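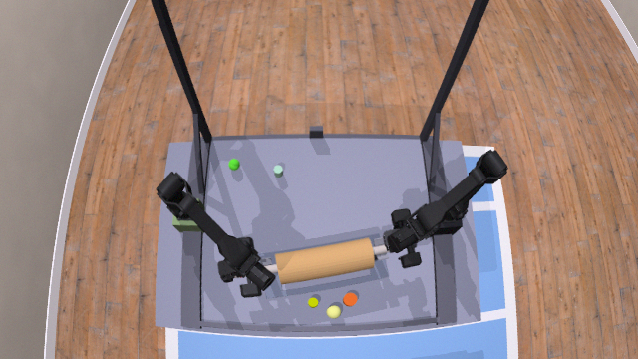
Can a club with no hardware of its own use the Primis two-arm kit?
Any club with a decent laptop can, as the whole kit runs in simulation and students can start on their first task the same afternoon.

Primis is the classroom package we put together at Eltadeck after two very happy years of helping out with the after-school robotics club in Trarotcombe. Kanako Tamura wrote the first set of lessons for her own students there, and they've grown (and grown!) into 40 short exercises, beginning with moving one joint and working up to jobs that need both arms at once.

The rolling pin task comes in unit 7, and it's the one students write to us about. Two arms have to agree on where the thing is, how high to lift it and when to let go, and a team of two will usually split the work, one arm each, and then spend a good while talking it over.
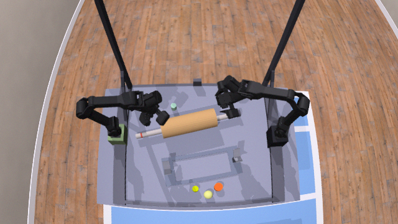
We suggest letting them argue a bit before you open the teacher notes. Hiyori Fujimoto has added a page of hints for groups that get stuck on timing, and you can slow the simulator down as much as you like while they try things out.

A club license is $147 for the school year and covers every student on your list. Updates come out each December. If you'd like a trial copy first, just write to Carola Stöcker and tell her a little about your group.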